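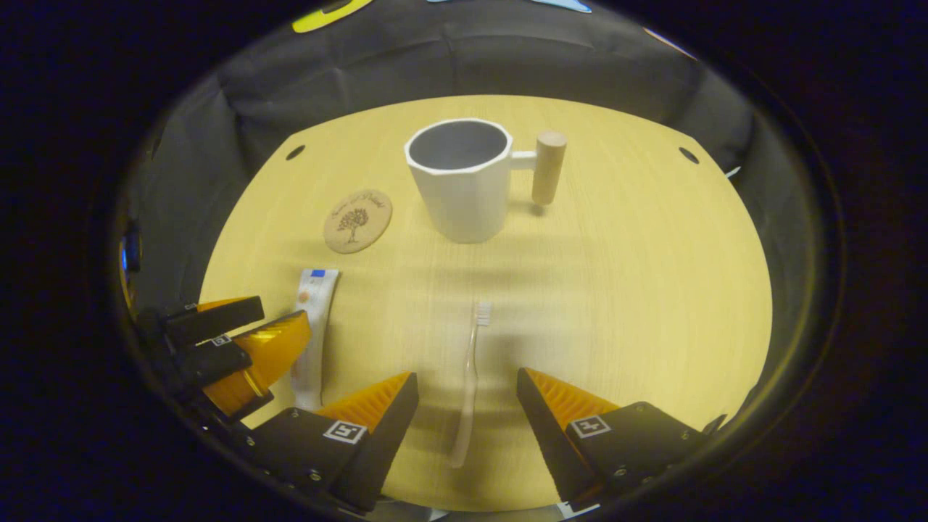 July 14, 2026 - bench notes, gripper width and mask work

Started the day with the width estimate, as planned on the whiteboard. The old Graltlow script takes the two finger markers, computes the distance between their centres and subtracts a constant for the closed position. It is fine near the middle of the travel. When the fingers are wide open the value jumps by several millimetres from one frame to the next, and the policy sees a gripper that trembles when it does not.

First suspicion was the lens model. We calibrate the fisheye with the board held near the centre, and the markers live at the bottom of the view where the distortion is strong. I recalibrated with 101 board positions and forced myself to bring the board low and to both sides. I threw away one blurred, so 100 went into the fit. The error at the bottom became much smaller. The jump is smaller too, but still there.

Second suspicion was the detector, and this was correct. With two grippers over the same table the other one comes into view on the left, with its own small marker on the finger plate. Our code does not check the ID. It sorts all detections by horizontal position and takes the first and the last. So when the small marker on the far left is detected, it becomes our "left finger" and the width is nonsense. When it is not detected, all is good. In single arm recordings this could never appear, and this is why the old tests pass.

Fix: each gripper now has a list of allowed IDs in its config, everything else is dropped before sorting. I also added a limit on how fast the width can change between frames. If the limit is broken, the frame is flagged and interpolated, and the flag is saved with the episode. Please do not smooth without saving the flag. I lost one full morning last September to a smoothed signal that looked beautiful.

Replayed 600 frames from the coaster, mug and toothbrush layout after the fix. No swaps. Four frames flagged by the rate limit, all of them during fast closing. I looked at each one and I think it is motion blur on the right marker. Leaving it.

After lunch, segmentation. Petchrat gives us the object masks which the planner uses for grasp candidates. Results by object, same layout:

Mug - good. But it makes two masks, one for the white body and one for the wooden handle. The planner then offers a grasp on the handle as if it was a free standing peg. As a grasp this is even reasonable, but the collision check for the lift uses only the handle mask, so it believes there is nothing beside it. I wrote a merge rule: masks closer than a threshold and with consistent depth are joined. With the white bar between the body and the handle included it works. Without the bar it sometimes does not, so the threshold is still a guess.

Coaster - mask is good, grasp is useless. It is flat on the table and all candidates go through the table surface. Need a "slide to the rim" primitive or we leave flat things out. For discussion.

Toothpaste tube - good when it is free. When a finger pad covers the lower part, the mask stops at the pad and the centroid moves toward the crimped end. Candidates follow the centroid. We could keep the last complete mask and track it, I would prefer this to any clever completion.

Toothbrush - bad. The clear handle on pale wood gives almost nothing, the mask is mostly bristles. Lowering the confidence made the grain lines of the table into objects. I tried depth only, also poor on the clear plastic. The thin shadow along the handle is maybe the strongest cue we have, which is not something I want to depend on when the lamps move.

Also noticed: the round holes in the table are returned as objects with quite high confidence. Dark, round, sharp border, I understand the model. I put in a static mask in table coordinates for now. It must be redone if somebody turns the table top.

The Ondau planner was not touched today except the log level. It prints every rejected candidate and the file becomes too big to open. Set to warnings only, please switch it back locally if you need it.

To do:
Commit the ID lists for both grippers (left one is done, right one is still on my machine)
Add a two gripper clip to the regression tests
Merge threshold, try on other handled objects
Ask Bovinico if their new export keeps the per frame flags, the current one drops unknown columns
Toothbrush - try with the polarised filter before we touch the model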